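Okay, I promised several of you I'd write something about how we finally got a handle on supper in our house, so settle in, because I am not a brief person and I've got a cup of coffee and a sleeping dog on my feet.

Some background for the new folks (hello, welcome, I'm so glad you found us!). For years I cooked the way my mother did, which was to open the cupboard at five o'clock and hope. She was wonderful at it. I am not. I would stand there holding a can of tomatoes and feel my whole evening slipping away from me.

What changed things was a bad back, of all things. Two winters ago I was laid up for 16 days and Trygve Lundgren from across the road came over to cook for us. Trygve is a retired ship's cook and he can't abide a messy cupboard. He took one look at mine and very politely asked if he could "make a start."

Well, he made a start. He pulled everything out onto the table and sorted it by when you'd eat it, and I had never once thought of doing it that way. Breakfast things with breakfast things. Things for a night when you're tired. Things for when people turn up. I'd always put cans with cans and bags with bags, like a store does, and he told me a store isn't trying to feed anybody by six.

So that's how I still do it. The tired-night shelf is at eye level and it's the one I look after best. Beans, broth, noodles, a jar of the good olives, rice that cooks fast. If I use something from that shelf it goes on the list the same evening, before I sit down, or else I'll forget it until the next tired night and be cross with myself. 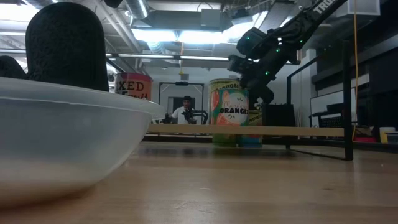

Eilif Strand
Home cook, letter writer, keeper of the Vevum supper notes

Where was I? The list! I've tried all kinds. I tried a chalkboard, and the chalk got in the butter. I tried keeping it on my phone and then I'd be in the store with no signal, wandering around the back by the dairy case holding it over my head. What I use now is a plain sheet of paper folded in half, with things we're out of on the left and things we're low on at the right. Left side I buy no matter what. Right side only if the price is decent.

Somebody asked me last week what counts as "low." For us it's one left. One can, one box, one bag. When I open the last one it moves over to the left side of the paper. I know that sounds fussy, but I've got a husband who eats cereal at midnight and I have to stay ahead of him somehow.

Now, canned fruit. I got a very stern message about canned fruit after my last thread, and I'm going to stand by it. I love fresh as much as anyone, and in September when the plums come in over at Haugland you won't find me anywhere near a can opener. But in the gray end of the year a can of fruit over warm oatmeal, with a bit of the juice stirred in, is a real comfort. My grandmother served it in the good glass dishes and we all felt like royalty.

A trick of hers, if you want it: drain the fruit, save the juice, and simmer it down by itself with a strip of lemon peel until it coats the spoon. Then pour it back over. It takes maybe 9 minutes on our stove, though ours runs hot. Don't walk away from it. I walked away from it once and had to soak the pan overnight.

The other shelf people ask about is the one for company. Mine is small and I like it that way. Crackers, a tin of fish, nuts, a packet of those thin ginger cookies, coffee I don't let anyone open on an ordinary morning. When my cousins came up from Ollow without calling first (they never call first, bless them), I had a plate on the table before they'd got their boots off. I was so pleased with myself I mentioned it all weekend.

I do go through everything twice a year and take out what we're never going to eat. Be kind to yourself about this part! I had a bag of lentils that had moved house with us. I'd been looking at it for over 20 years and feeling guilty, and when I finally let it go I slept like a baby.

Next time I'll tell you about the freezer, which is a longer story and involves my brother-in-law and a great deal of fish. If you've got a way of keeping your list that works for you, put it in the replies, please. I read every one, usually out loud to the dog.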